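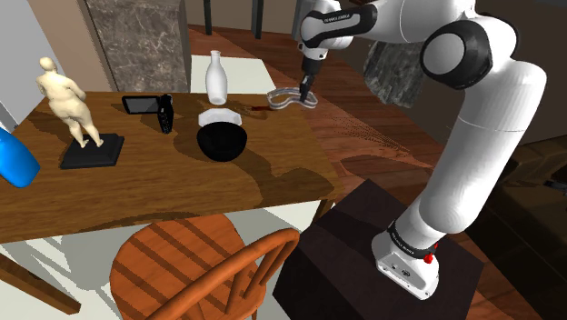

Most teams that train robot arms still talk about their data by the count. At Zinar we did too. In April we had 3,000 simulated pick-and-place examples for the Irine task set, and that number went on every slide. I now think it was the least useful thing we could have said about them.

A large share of those examples were the same example. The table was the same, the bowl started near the same spot, and the arm came down on it from the same side. The learning system got very good at that one reach. When we moved the bowl closer to the front edge, it missed.

So we set aside the big set and built a small one of 200. Each layout had to differ from the last in at least three ways: which objects were out, how they lay, and what sat next to or on top of what. A dish could be stacked in a bowl. A vase could be upright or on its side. It took longer per example, and people complained about the pace. The model trained on the small set handled new layouts better than the old one did.
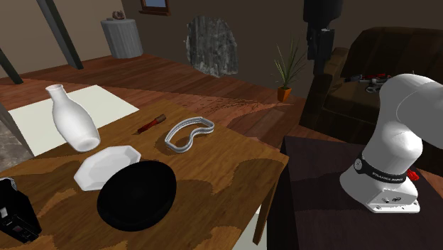 Does a messy table make a better example than a tidy one?

Only if the mess changes from one example to the next. A cluttered table repeated 3,000 times teaches as little as a clean one.

Tavares, the group we share tools with, argues that scale fixes this eventually. Maybe it does for them. They can render all night and throw most of it away. A team our size can't, and I would sooner see the hours go into planning layouts than into sorting through near copies later.

I would also like the Zustley format to carry a field for how each layout was chosen. At present it records the object list and the arm's path, and you have to guess at the rest.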